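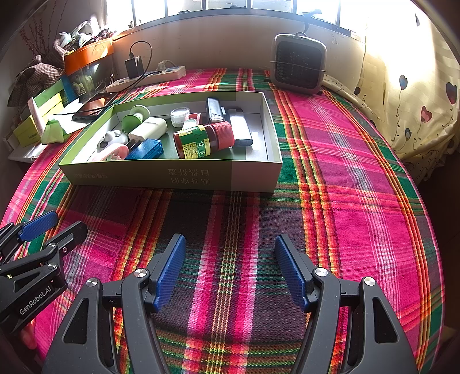
How many examples does it take before the policy stops guessing? More than we've got – Gostora asked for 3000 and I think even that only covers small household stuff.

02/12/2019. Tidying task again, small things and the box. Both hands this time. Wrists sore. Did 17 before lunch, threw out 2 – closed too early on one, tracking droped on the other. Þórarinn says keep the bad ones, label them as fails. Maybe. Will ask Gillthorpe.

Wants up to 20 per layout then shuffle everything. I keep putting stuff back the same way without thinking, bad habit, the model will learn my habits and not the task. Must write a random order list tonight.

Slower on the approach!! Note to self. Jerky starts all over teh June set and we're still paying for it.

Upload to Prastden running. Tea, then more.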